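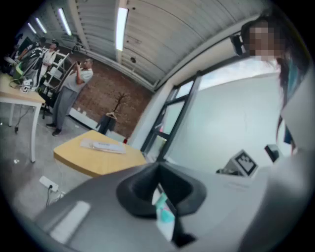 The Coat Tree Years

I have owned 3 coat racks in my adult life and hated two of them. The first was a row of hooks that came out of the drywall the week I hung my winter parka on it. The second was a wobbly pole on casters (why would anyone put casters on a coat rack?) that used to drift toward the bathroom. The third is shaped like a bare tree, and I would fight you for it.

It came into my life when I started renting a desk in the old Whiteley building, on the side with the brick wall and the corrugated metal ceiling. If you've ever worked in a converted workshop you know the drill. Gorgeous brick, big windows with black frames, so much daylight you squint at your laptop until lunch, and not one single place to put your coat. You can't just bang a nail into brick like that, either. I tried once in a previous place and got a bent nail and a thumb I couldn't type with for two days.

So in came the tree. I found mine at Bikard, a secondhand shop out past the rail yard that sells mostly office chairs and lamps from closed-down dentists. It has thin dark branches going up in every direction, and against reddish brick it looks wonderful even with nothing on it, almost like something you'd see through a window in November. They wanted $300 for a heavy oak one by the door and I got the tree for a good deal less, plus a dent in the back seat of my car from getting it home.

Now for the practical stuff, because I've learned a few things! Put the heaviest coat low and close to the trunk. Hang by the collar loop if there is one, and sew one on if there isn't - a thin branch will poke a shoulder out of shape by spring. Keep bags off it altogether. Mine holds 4 coats happily and starts leaning at the fifth, so on busy mornings the latecomers get the back of a chair.

And keep the floor around it clear, which I say as someone who is terrible at it. Everything small ends up at the foot of that wall. Gloves, umbrellas, the odd hat. I sweep it all up in May, when the coats go home, and put whatever's left in a box by the stairs.

A reader asked me last winter whether she should buy a tree or a proper wardrobe for her studio. Do you have a bare wall you love looking at? Get the tree.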